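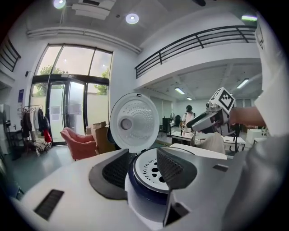 Figure 3. Wrist view from one Cetanus gripper over an open rice cooker, fingers apart. The second gripper enters from the right, its marker cube on top.

4. Setup and Upkeep of the Hand-Held Grippers

Papers on hand-held data collection usually give the hardware one paragraph and a rendering in which everything is clean. We did the same in the first draft of this one. A reviewer asked how the grippers were maintained, and the answer we wrote back was longer than the method section, so a shortened form of it appears in this section. It covers the pair of Cetanus grippers used for every kitchen task in the Nasr set, recorded at our Estholm site. The policy and its training are in Section 5, where things are tidier.

4.1 Daily setup

Each gripper carries a camera that looks out past its own fingers, and a cube with a square marker is mounted on top of the body. The marker lets each camera place the other gripper whenever the two are close enough to be in view of one another, as in Figure 3. When they are not, we fall back on visual tracking of the room. The room is generous in this respect. It has railings, window panes and plenty of hard corners, and the tracker likes all of them. It likes the tables less, as they are white and have very little to say.

Setup begins with the fingers. The operator closes the gripper on nothing, opens it fully, and repeats this until 25 closures have been logged. The software fits the finger opening against the encoder reading and reports a residual. If the residual is above the limit, the operator is asked to do it again, and if it is above the limit a second time, the operator is asked to find a screwdriver. An earlier version of the software simply widened the limit until the check passed. This feature was written by one of us and removed by the rest.

Next comes the pair check. Both grippers are held over the table with their fingers pointing toward each other, then moved apart and brought back while the cameras record. We compare the relative pose from the marker with the relative pose from room tracking. A steady offset means the cube has shifted on its mount. A wandering offset means the camera has worked loose, or that the operator is talking with their hands.

The last step is to open and close the lid of whatever appliance is in use. This has nothing to do with calibration. We added it after an afternoon of rice cooker episodes in which the lid had not been latching, so that the "press to close" portion of each demonstration taught the policy to press, wait, and watch the lid come up again. The policy learned this very well.

4.2 Finger pads

The pads are the part that wears, and they account for most of the upkeep. Each finger is a wedge with a mesh pad on its gripping face. The mesh gives a good hold on smooth plastic and a moderate hold on glazed bowls. It also holds flour, starch, lint and the adhesive from price stickers, and it does not give these back.

We replace pads after 3,000 closures. The supplier, Prulon, offers no figure for this use, having sold us the mesh for something else entirely. We arrived at ours by running a pair of pads until the operators complained, and then reading the counter. It is a crude method, but we tried two others. Measuring pad thickness with calipers told us mainly how hard the person with the calipers was squeezing. A pull test against a steel bar gave smooth and convincing curves that did not predict slipping on a single kitchen object.

Replacement itself is simple once the old adhesive is off. We warm the finger with a hair dryer, peel from the tip, and clean the face with isopropyl alcohol. New pads go on from the base toward the tip. Going the other way leaves a lip at the tip, and the lip catches on the rims of things. Lids of rice cookers have rims. So do most of the other objects in the set, which we had chosen for variety.

Both pads on a gripper are changed together. With one new and one old, the object rotates toward the old side as the fingers close. The operator corrects for this without noticing, and the correction goes into the data. We found the effect only when a policy trained on one week of episodes approached every handle with a slight and unexplained twist of the wrist. Several of us watched the operators for a day and saw nothing. The maintenance log, which had been kept mainly to satisfy the authors of the maintenance log, showed a single pad changed at the start of that week.

4.3 Linkage and body

The trigger drives both fingers through a shared linkage, and play in the linkage shows up as a gap between what the hand does and what the fingers do. A little play is harmless. More than a little produces demonstrations in which the fingers appear to close slightly before anybody has decided to close them, an artifact of how we align the encoder with the video. We check for play by holding one finger still and moving the other. If it moves freely, the pin is replaced. The pins come from a hardware store and are the only part of the gripper that has never been out of stock.

The body shell is opened as seldom as possible. It is printed in halves that snap together, and the snaps were designed on the assumption that the shell would be opened at most twice in its life. In April we opened one shell enough times to need a new one. Dust on the inside is left alone unless it reaches the camera. The outside is wiped down after every cooking task with a damp cloth, and the lens with a dry one. We ask that these be different cloths.

Cables cause fewer problems than expected, and the ones they cause are dull. A connector backs out, the stream drops, and the episode is lost. We put a dab of hot glue on each connector. Removing the glue is unpleasant, and this has cut down on casual rewiring.

4.4 Marker cubes

The cubes sit exactly where a person would naturally put down a gripper if they set it upside down. People do set it upside down, whatever the label says. The printed faces scuff at the corners, and a scuffed corner shifts the detected pose by a small amount that looks a great deal like real motion. We reprint a face as soon as wear is visible at arm's length. Matte stock is required. We used glossy stock for one batch, and under the ceiling lights the marker came and went as the operator turned, giving the second gripper the ability to vanish.

A shifted cube is the more serious fault. The mount is a press fit, and a knock against a table edge can turn it slightly without anything looking wrong. The pair check in Section 4.1 catches this when it is run. We now refuse to open a recording session without a passing pair check from the same day. Before that rule, the check was recommended, and compliance with the recommendation tracked closely with how near it was to lunch.

4.5 What the upkeep was worth

Across the whole of the Nasr set we discarded 93 episodes for hardware reasons. Worn or mismatched pads were the largest group, shifted cubes the next, and loose connectors the third. In 22 cases the log gave no cause beyond the word "weird." We have kept those as a category, as reviewing the video did not suggest a better word.

The count leaves out the episodes we should have discarded and did not. The twisted-wrist week was found by luck and is gone from the released set. Something like it may remain. A fault that stops a recording is cheap, since the episode ends and someone swears and fixes it. The expensive faults are the ones a skilled operator can work around, and our operators became skilled at an inconvenient rate. A new operator with a bad pad drops the bowl. An experienced one makes a smooth and entirely misleading demonstration.

For groups building a similar rig, we would put the money into spare pads and the time into the pair check. We spent a good part of our own hardware budget on a machined aluminum storage rack with a fitted slot for each gripper. The slots are the right shape for the previous version of the body. It currently holds the hair dryer.

The maintenance log template, the print files for the cube mount and the closure-fit script are included with the data release. The script is the version with the fixed limit.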